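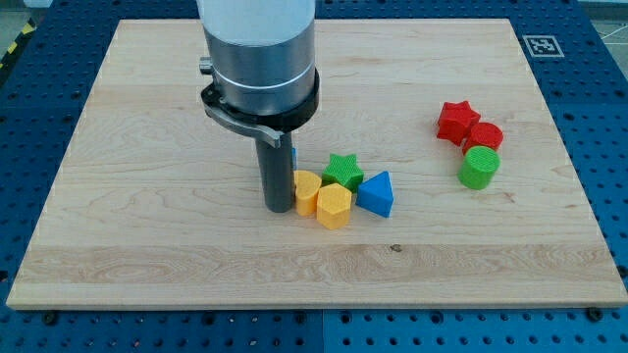

*Pale board on the blue perforated top, knot in the lower band just right of centre*

**Board finish for a block sorting table – oil, varnish or leave it?**

**plainsawn_52**

Looking for opinions before I put anything on this board. It's going to be the working surface for coloured blocks, so it gets things slid across it and set down on it all day. The blue top underneath is full of holes and small pieces tip over on it, which is why I want a flat board on there in the first place.

The wood was an offcut bin find from the Durnside yard. The label said maple and nothing else. The grain is fairly wavy and there's a band across the lower third where it gets darker and busier, with one small knot in it. Corners are square, and I'd like to keep them that way.

Options as I see them:

- hardwax oil, two coats
- water-based varnish, satin
- nothing, just sand it and wipe it down

Finished size is 308 mm front to back. I can take a bit off the thickness but not much.

**kerf_and_coffee**

Water-based varnish. Oil on pale maple goes yellow and you lose the contrast with the blocks. I did a puzzle tray in oil and by November it was the colour of weak tea.

**Julludstead_Joinery**

I'd go the other way. Varnish looks good for a few months, then you get scratches from the block edges and you can't spot-repair it. With oil you rub a bit more in and carry on. The yellowing depends on the product. Some of them have a touch of white pigment in them for light timbers.

Is it one piece or glued up?

**plainsawn_52**

I haven't found a glue line on either face, and I've looked at the end grain as well. I'm treating it as one piece until something tells me otherwise.

**Julludstead_Joinery**

Then whatever you use, do both faces and all the edges. If you only seal the top it'll cup on you, and a cupped board on a flat metal or plastic top will rock.

**orchardrow**

Leave it bare. We have a bare maple board in the playroom that's been in use for years. It gets a damp cloth and a light sand when it looks grubby. Blocks slide fine on it. On varnish they slide too well, the little cubes end up on the floor.

**kerf_and_coffee**

Bare maple shows every fingerprint though. If any of the blocks have cheap paint on them it'll pick up the colour too. I had red smears on mine that went in deep enough that I had to plane them out.

**orchardrow**

That's a paint problem, not a board problem. Get better blocks.

**kerf_and_coffee**

Sure, if you're buying the blocks. Plenty of people are using what they've got.

**plainsawn_52**

The blocks are staying, so I can't change that part. I rubbed a white rag on a few of them and nothing came off, but that was dry.

Different question – is the knot going to be a nuisance? It's small and I can't feel an edge with my fingernail.

**tworuletwo**

If it's tight, leave it. A drop of thin CA glue if you're worried, then sand flush. I wouldn't fill it with anything coloured. You'll see the filler more than the knot.

Also, how are you holding the board down? I have the same sort of perforated top and a loose board creeps every time you lean on it.

**plainsawn_52**

Not decided. I was going to put bolts up through the holes into threaded inserts in the underside. Tekin sell a bag of short ones that might suit.

**tworuletwo**

Inserts work. Drill the holes in the board a touch oversize on one side so it can move across the grain, or use washers and slotted holes. Measure your hole spacing before you order anything. I assumed mine was an even 25 mm and it wasn't, and I had to redo two of the inserts.

**Julludstead_Joinery**

Agree on letting it move. On a board that size you could also get away with thin rubber dots underneath and no fixings. Cheaper and you can flip it when one side gets worn.

**plainsawn_52**

I like being able to flip it. I'll try the dots first and go to inserts if it creeps.

For the finish I've cut a strip off the same offcut and marked it in three parts: pigmented oil, satin varnish and bare, all sanded to 180. I'll slide blocks over each one and put a wet block on each overnight.

**kerf_and_coffee**

Good plan. Put the strip on a windowsill after, so you see the yellowing as well.

**orchardrow**

Still voting bare. Post the strip when it's done.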